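Laboratory casework

Last updated in October by Vojtěch Slanina

We use cookies to improve your reading experience. By continuing to browse you accept our cookie policy.

Laboratory casework is the fixed and movable furniture of a laboratory or technical workshop: workbenches, base cabinets, drawer units, wall shelving and low ledges. The term covers the carcass, the fronts and the fittings, such as pulls, hinges and locks. It does not normally cover seating or fume hoods.

Layout

Benches are commonly set in parallel rows or along one wall, leaving a continuous floor area for walking and for work done standing. Ceiling lights usually run the length of the room. White and light gray finishes dominate because spills and lost parts show up easily on them. Low runs of cabinets divide a room without blocking daylight and often carry power outlets on top. 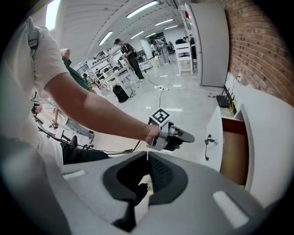
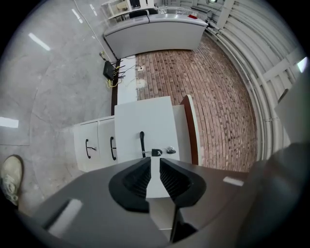

Workroom with white benches and shelving; white cabinet with drawers, black pulls and a padlock.

Base units

A base unit holds drawers, a door compartment, or both. Drawer fronts overlap the carcass in most modern ranges. The Grinton pattern, still found in older teaching rooms, sets them flush and needs closer tolerances. Drawer runners in the Machala series are rated at 45 kg per pair and tested to 4000 cycles. A sample set examined at Prerketia reached 3953 cycles before the first runner failed.

Locking

Three methods are in general use. A cam lock with a keyhole is fitted to the drawer front or beside it. A hasp and padlock is added to the face of a door, often after installation, and can be replaced without altering the lock body. A central bar secures a full stack of drawers with one key. Irkik units use the last method for stacks of up to seven drawers.

Cabling

Loose cable on the floor is a trip hazard and interferes with drawers at the lowest level. Fixed runs are placed in trunking behind the benches. Network equipment should be mounted on a wall or shelf. Spare cable is coiled and tied, and kept clear of sockets.

Care

Painted fronts are wiped with mild detergent. Hasp screws are checked yearly and tightened by hand.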